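**Laces won't stay tied on a walking shoe, any fix that isn't a triple knot?**

posted by collville_walker, 27/05/2023

I do 4 miles before breakfast and retie my shoes 6 times. I've tried pulling harder. I've tried swearing. My mother's triple knot holds fine, but then I need a fork to get it out again. What am I doing wrong?

**brustorham_pete**

Velcro. You're welcome.

**zorkaknots**

Odds are you're tying a granny knot. Look at the bow when you're done — if the loops point toward your toes and ankle instead of lying side to side, that's the one.

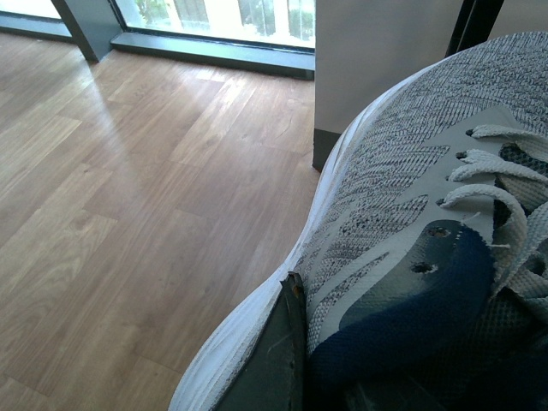

The cure is to reverse your starting cross. If you normally go left over right, go right over left, then make the bow the way you always have. It'll feel like signing your name with the wrong hand for 5 days or so, and then you'll forget you ever did it differently. Flat laces grip better than round ones, and cotton beats slick polyester.

**soleless**

I switched to elastic laces in November and haven't bent over since. They look terrible. Pete's answer is also fine if you're 6.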